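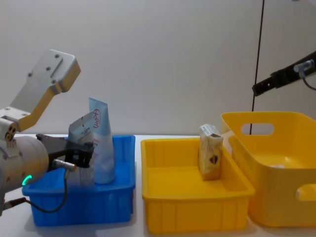 Left gripper closed on a box in the blue bin, green ring lit

Do both arms have to stop if someone reaches in?

We've had this two-arm sorting table at Skustside since January and I'm writing up the house rules. My plan was to pause only the arm nearest the person – the other one keeps going over its own bin. Is that okay? Also, does the green ring mean it's safe to reach in?

3 answers

Stop both. They share a table and either one can swing across. And no, don't go by the ring! Check your manual for what the color means on your model, then write it on the rules sheet.

Ondo, Jul 7, 2025

we just yell "hands" lol

Jella

Please don't rely on yelling. Do a proper risk assessment, grippers and boxes included, and look at ISO 10218. I'd also tie down that cable looping past the front of the blue bin – mine snagged at 200 mm/s and that was plenty.

Fagerlund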